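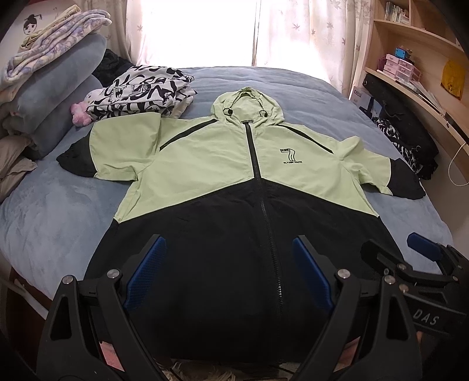 Two grippers, one bed, 40 folds

I have now spent the better part of July folding the same jacket, and I have opinions.

The question I set out to answer was a small one. If you want to teach an arm to fold clothes, you first need somebody to do the folding while holding the thing the arm will hold, and that somebody turns out to care a great deal about which thing it is. I had two hand-held grippers to choose from. One is the trigger type with blue textured pads on the jaws, which I'll call the blue one. The other is a Tirkach, borrowed, with flat rubber fingers and a squeeze handle that feels like it came off a garden hose. Both have a camera on board. Both claim to be comfortable. I have notes on that.

The test piece is a short-sleeved zip hoodie, mint green on top and black below. It's a nasty little garment for this job. The hood has toggles, the zipper runs the whole way down, and the two fabrics meet in a V that looks lovely and gives you a false sense of where the middle is. I picked it because T-shirts are too kind. Anything can fold a T-shirt. I have seen a cat do most of one.

The routine went like this. Lay the jacket flat, face up, hood away from you. Left sleeve in, right sleeve in, hood down, hem up. Then shake it out, spread it again and go back to the start. I did 40 folds with each tool, in batches of 8, with a break in between to remember what my thumb used to feel like.

The blue one first. The pads are the best thing about it. Pinch a single layer of cloth and it stays pinched, even when you drag the sleeve across a plush blanket that would very much like to keep it. The jaws meet squarely and the trigger has an honest, even pull. What I don't love is the size. From behind the handle you're looking past two big black jaws at a piece of clothing whose lower half is also black, and picking out the hem becomes a matter of faith. The camera has the same problem I do. In my clips the bottom of the jacket and the bottom of the gripper tend to melt together, and I had to go back and label the grasp points on 90 clips by hand. I did this in the evenings. I was not good company.

The Tirkach is slimmer, so you can see what you're doing, and for the first batch I thought it had won. Then I got to the hood. Flat rubber fingers slide right off a drawcord toggle, and when they do catch one, they catch only that, and you lift the jacket by its toggle like a fish. The plush blanket made it worse. Rubber loves plush. About one grab in five brought the blanket along for the ride, and the fold that results is technically a fold, in the same way that a car in a hedge is technically parked.

A word on surfaces, then. Everyone tests on a clean table and I get why, but people fold laundry on beds, and beds sag, shift and come with other things on them. I wanted window light too, which meant a bright background and a camera that kept changing its mind about exposure. I locked it on the blue one after the first batch. The Tirkach won't let you lock it, or if it does, the setting lives in a menu I never found.

Software was a draw. I ran both through Cirillo on the same laptop and it dropped frames from each with perfect fairness. Turning off the live preview fixed most of it. If you do the same, check a clip before you do a whole batch, or you will own a very steady recording of your own knee.

Weight matters more than I expected. Neither tool is heavy for one fold. By the end of a batch the blue one had my wrist tilting down, and you can see it in the data: the approach angle gets lazier from the first fold to the last. The Tirkach stayed level but gave me a blister. I tried tape, then a bike glove, then a larger bike glove.

So, for clothes, on a bed, with my hands: the blue one, mostly for the pads. I'd like somebody to put those pads on the Tirkach's fingers, and I may be that somebody if I can get the screws out without sending it home in a bag.

Next up is a fitted sheet. I have 300 clips' worth of disk space left and very low expectations.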